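Living with wood: notes for the Zakstead talk
March 9, 2021

(Slide 1, title. Leave it up while people find a chair.)

Hello, thanks for having me. I've got 40 minutes and I've been told very firmly that the tea comes out at the end of them, so if I start rambling about shellac, somebody wave.

Quick bit about me. I'm not a cabinet maker. I did a short course, I bought far too many tins, and I've been fixing up tables, floors and the odd chest of drawers ever since. Damián Gallardo taught the course and most of what's sensible tonight came from him. The mistakes are all mine, and there are slides of them.

(Slide 2, the sideboard from Skamska.)

Start with the sideboard story. Bought in Skamska, drove it home with the doors tied shut, took a belt sander to it the same evening. Went straight through the veneer in one corner. I can still feel my stomach drop! Pause here, let them wince.

Point to make: find out what you've got before you touch it. Look at an edge. If the grain on the top carries on down the end, it's probably solid. If there's a thin line running along just under the surface, that's veneer, so put the sander away.

(Slides 3 to 5, finishes.)

Three questions people always ask me, so get them in early.

What's on my table? Try a dab of methylated spirits on a cotton bud, somewhere underneath. If it goes tacky, you're likely looking at shellac. If nothing happens at all it could be a modern varnish, or lacquer, or oil that's been there for years, and you'll need to do a bit more poking about.

Oil or varnish? Depends on you more than on the wood. Varnish you put on and forget, until it chips, and then you've got a whole afternoon's work ahead of you. Oil wants doing again and again but each go is quick, and you can patch one bit without redoing the lot. I'm an oil person. I use one called Lu, which I buy in the big tin, and I like it mainly for the smell (don't get stuck on brands, they will want the name twice and spelt out).

Is wax enough? On a picture frame, yes. On a table where people put mugs down, no.

Important, don't skip even if running late: oily rags. Spread them out flat outdoors to dry, or put them in a tin of water. Never scrunch them up in the bin. They can catch fire by themselves, and I know it sounds like an old wives' tale but it really does happen.

(Slides 6 to 8, marks and rings.)

White rings are moisture in the finish. Black rings are further down, usually in the wood. White ones are the cheerful kind – a soft cloth, a little warmth from an iron on low, keep moving, check every few seconds. Black ones might want oxalic acid, gloves, goggles and a good deal of patience. Or a plant pot on top. I've done both.

Sunlight. Lift the runner on your table at home tonight and have a look. Chia-hao Tse, who I share a workshop with, has a cherry table with the perfect ghost of a laptop on it. Cherry goes darker in the light, walnut goes paler. So shift your things about now and then, and turn the table end to end when you hoover.

(Slides 9 and 10. Click through both quickly and talk over them.)

This is the part about ordinary use. I get a bit cross with advice that treats a table like something in a museum. Bowls get put down on wood, balls get brought indoors, things stay out for days. Fine! It's meant to be used. What does the damage is grit, so if you're only going to do one job, wipe the grit off, and lift things instead of dragging them.
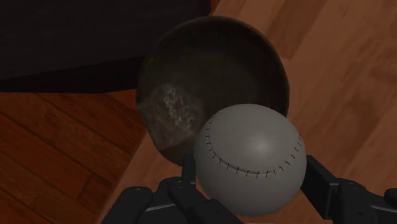
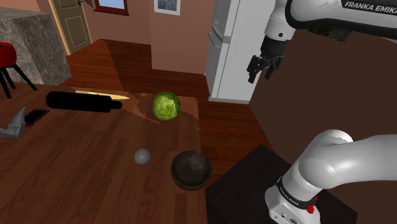
Slides 9 and 10: wood in everyday use, with a ball and a bowl in the first and a table in the second.

Ask the room: who's got felt pads on their chair legs? Then: who's ever changed them? (Expect laughing, fewer hands.) They fill up with grit and then you've more or less made yourself a sanding block. Change them when you change the clocks.

(Slide 11, floors.)

Floors are tables you walk on, with more corners. I did our front room in 2000 with a hired drum sander and no idea, and there's still a dip by the window where I stopped to answer the door with the thing running. Always keep it moving. Go with the boards, start coarse, and don't jump straight to the fine paper because you're bored. The scratches will be there under the varnish and you'll see them every morning.

Gaps between boards: they open in winter with the heating on and close up again in summer. Please don't fill them in February with something rock hard. Slivers of matching wood if you've got the patience, or leave them. I've left mine.

Damp mop, wrung right out. No steam mops. I'll say that again slowly, no steam mops.

(Slide 12, money.)

What I spent on the Skamska sideboard, with everyone's permission to laugh: £30 to buy it, and then £300 by the time I'd got new veneer, clamps, glue and the replacement handles from Kakance. I did keep the clamps. If you're only after a nice sideboard, buy a nice sideboard. If you like an evening in the shed with the radio on, that's another matter and I can't help you.

(Slide 13, sample boards. Pass them round now, not before, or they'll stop listening.)

Five boards, same oak, different finishes. Write on the back which one you'd live with. Most rooms pick the plain oiled one until they hear how often it needs doing.

(If there's time: the wobbly table. Don't saw the legs! Check the floor first, turn the table a quarter turn, see if the wobble moves. Then look at the bolts. The saw is the very last thing.)

Questions. Someone will ask about olive oil. It doesn't set and can go rancid. Someone will ask about teak outdoors. Let it go grey.

Get the sample boards back before tea. Last time I went home with four.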